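7/16/25

Workshop notebook, tableware bench. Entry by C. Picard.

**Purpose of the session.** To continue the wear review of the square plates from the Cillema order, and to settle the wording of the handling sheet before it is sent to Midtbø. The April entry left two points open: the finish on the underside, and whether the plates may be set down directly on bare wood in the dining room or must always have a mat beneath them.

**Stock.** The shelf count was repeated this morning by Annick Tanguy and me, separately, and both counts came to 1,336 pieces across all shapes. Of these, 844 are square. The figure in the April entry was lower, and the difference is explained by the cartons that had been booked under Allar and never moved across. The ledger has been corrected in ink and initialed. The round pieces are outside this review and will be entered on a separate page.

**Table.** The wooden table was used as it stands, without a cloth. It has not been refinished, and the request to do so before the autumn remains open with Radosław Zieliński. The grain runs lengthwise. Any mark that follows the grain is easily missed, and colleagues recording marks are asked to look along the surface from the short end, with the overhead light off, before writing "none."

**Method.** One plate at a time. The underside is wiped with a dry cotton cloth and inspected at the rim and at all corners. The plate is then set down flat, face up, and left in contact with the wood. It is lifted straight up when the interval is over. Sliding is recorded as a fault in handling, and the plate goes to the back of the queue. The wood is wiped along the grain between plates. Water is not to be used on the table during a session.

Blue plates are being taken first, as this is the color Midtbø has asked for. The gray ones will follow when the second carton is opened.
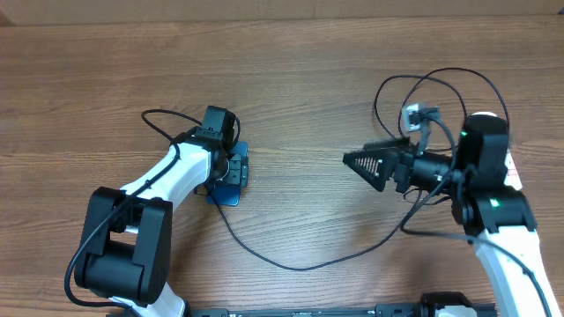
Nuria Herrero wrote in the margin of the draft sheet that a mat should be required in every case, bare wood or not, and that the dining room staff would sooner follow one rule than remember an exception. She added that grit carried in from the terrace does more harm to a table than any glaze, and that the sheet as drafted does not mention grit at all.

The second remark is accepted, and a line on wiping the table before service has been added under "Daily care." The first is held over. A mat under every setting would mean a further order of some 300, and Revlow has not confirmed that the felt is still available in the present thickness. Carter Cloutier is to write to them and to copy the reply into this notebook.

**Remarks on the draft sheet.**

- "Stack with care" is to be replaced by a stated limit. Annick proposes ten -- I would prefer eight, given the depth of the shelves.
- The paragraph on dishwashers repeats the supplier's leaflet and may be cut to 2 sentences.
- "Corner" and "edge" are used as if they meant the same thing. They should be kept apart, here and on the inspection form.

**Outstanding.** Felt samples from Revlow. Decision on the table finish. Gray carton to be brought down from the upper store -- the key is with Radosław. The inspection forms for the square plates go in the green binder, behind the April sheets, and are to be signed on the day they are completed.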